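Unit 6: Hit detection and damage windows

Notes by Cameron Quinlan. Read these before the practical. The test build of Dirkis is on the course drive, along with the Memero input logger.

6.1 Terms

A hurtbox is the region of a character that can receive damage. A hitbox is the region of an attack that can deal it. Damage is registered when the two overlap during an active frame. Neither region has to match the drawn model, and in most action games neither does.

An attack has three phases: start-up, active and recovery. Only the active phase carries a hitbox. In Dirkis the tail sweep is active for 4 frames, while the animation as a whole runs for 77.
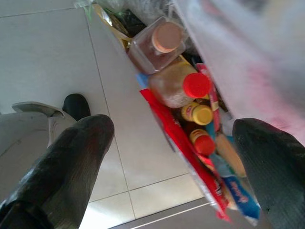 Overlap tests are cheap for simple shapes and costly for complex ones. The usual choice for a moving character is a capsule, or a small set of capsules fixed to the skeleton. Scenery is commonly given axis-aligned boxes. The error in a box depends on how much empty space it encloses. A crowded stack of groceries, as in the photograph, could be wrapped in one box with a tolerable error, provided the player never has to reach between the items. The leg and white trainer off to the side should not share that box, as the gap between would then block movement. A separate capsule for the leg and a small box for the shoe would be enough.

6.2 Invulnerability on dodge

A dodge switches off the hurtbox for a fixed number of frames. In the test build this is 6. The window opens on the first frame of the roll, so a late press fails in full and an early press may still overlap the last active frame of the attack.

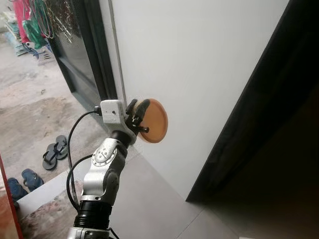

The window in the test build is longer than the tail sweep's active phase, so a roll in place can clear it. It does not clear the breath attack, which keeps its hitbox on for much longer. Against that attack the player has to leave the region altogether. Students in Pravesh Moodley's group should note that the breath hitbox trails the visible effect by one frame.

6.3 Input delay

The logger records the frame on which a press is read and the frame on which the roll begins. Delay from the display is not included. Do not add the manufacturer's figure to your results.

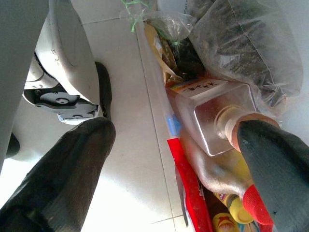
Does input delay make the dodge window shorter?

The window keeps the same length. Delay moves it later relative to the press, so the player must press earlier by the same amount. Constant delay can be learned. Variable delay cannot, and it is the variance you should report.

6.4 Practical

1. Load the Sitompul arena and set the monster to tail sweep only.
2. Record 200 attempts with the logger running.
3. Mark each attempt as early, late or clear.
4. Plot the press frame against the result.

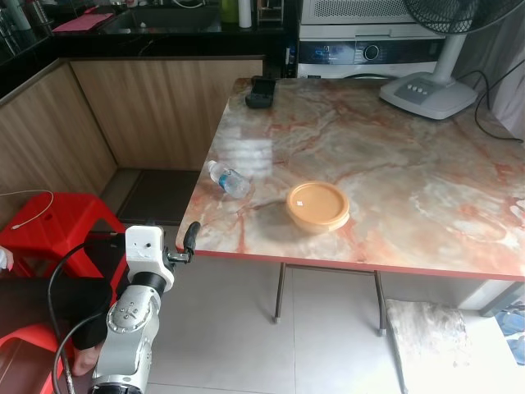
6.5 Submission

Send the plot and the raw log to Juwita Latuheru by the end of June. Pairs submit one log with both names on it. Hakim Wibisono has the spare login for the lab machines.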